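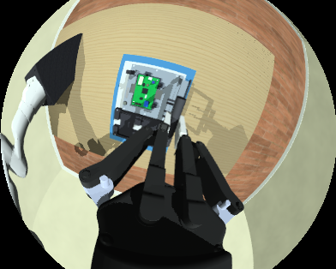
Hazel Tunnard
Profiles Editor, Skindar

Progress report to the Bratier Fund, for the period to the end of November

Hello again, and thank you for bearing with me over the late start. You'll remember that the grant is for Clonemia, our run of short life stories of supporting actors, panto regulars, club singers and other people who were on everybody's telly or at the end of everybody's pier and then got two lines online, one of them wrong. We promised you 80 profiles by the end of the grant. As I write there are 60 up on the site and I'm really pleased with most of them!

Where we've got to

The last report ended with the soap actors half done. Those are finished now, apart from one lady who rang me herself (at teatime, I had a mouthful of toast) to ask whether we could hold hers until she'd found her own wedding photos. Of course we can. Her page had her down as married twice, and she has been married once, to the same man, since before I was born. The mistake came from a fan page that had mixed her up with her own character.

That sort of thing takes up more of my day than I budgeted for. Birthdays are the worst. I had one singer with three different years of birth, all of them copied from one page to the next, and the one he gave me on the phone didn't match any of them. We've gone with the year on the register and he's been very good about it. Heights and "net worth" have gone altogether. I know the old Skindar pages had them and I know people search for them, but I couldn't find a single figure I'd be willing to put my name to, so those boxes are blank on the older pages and missing from the new ones.

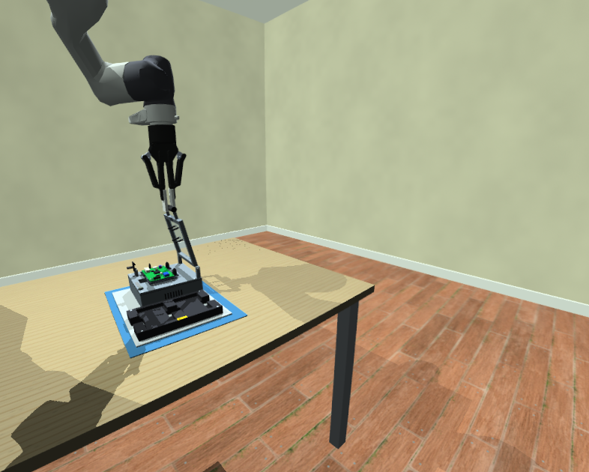

Corrections and complaints

We had 31 correction requests in this period. Most were small (a spelling, a school, a sister left out) and were put right the same day. A handful took longer because families didn't agree with each other, and I've learned to leave the page exactly as it is until they do. One person asked to be taken off the site completely. He left the business years ago, he runs a garden centre and he'd like to be known for that, so his page came down and I've put one of the variety acts in his place.

The rule we agreed with you about partners and children is holding up well. We name them only if the subject has talked about them in print, or tells us we can. It does make some of the pages a bit thin in the middle, and I've had emails from readers wanting to know who so-and-so is going out with.

Work with the Corrigan collection

I've been going to Corrigan every other week to read through the theatre programmes, which nobody had put in date order, so the first few visits were mostly me on my knees with a pencil. It's lovely stuff. Cast notes in the old programmes were often written by the actors themselves and they're full of things you'd never get anywhere else, first jobs and digs and landladies and who taught them to tap dance,

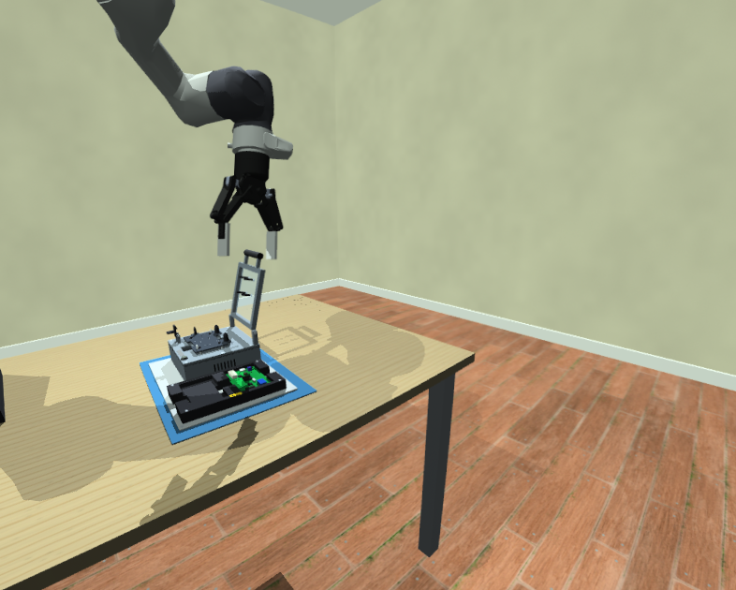

and I've used them in nearly every stage profile since. They do fib a bit, mind. One leading man is "newly returned from America" in programmes four seasons running, and I can't find that he ever went. Where I can't back a claim up, the profile says it comes from the programme and leaves it there.

Money

We're on budget for writing and under on travel, as I've been getting a lift. Picture fees are over by £5, which I'll find from the travel line if you're happy with that. I haven't touched the money for recording interviews yet. I'd like to carry it into the new year, when the panto people are free again and have got their voices back.

What's next

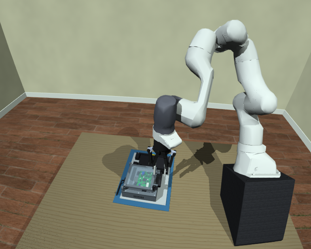

The remaining profiles are nearly all variety acts, and they need a different sort of page, as the dates matter less than the double bills and who they shared them with. The sketch I've got has one dark column down the right for the career dates and then the story coming out of the top of it and across to the left, a bit like that white arm going up from its tall black pedestal and bending over to the workstation. I'd want the column plain, just like the pedestal, no pictures in it. I'll send you the sketch once I've tried it on a long life and a short one.

Could you let me know about the £5, and whether you'd still like printed copies for your open evening? The printer needs to hear from me before Christmas.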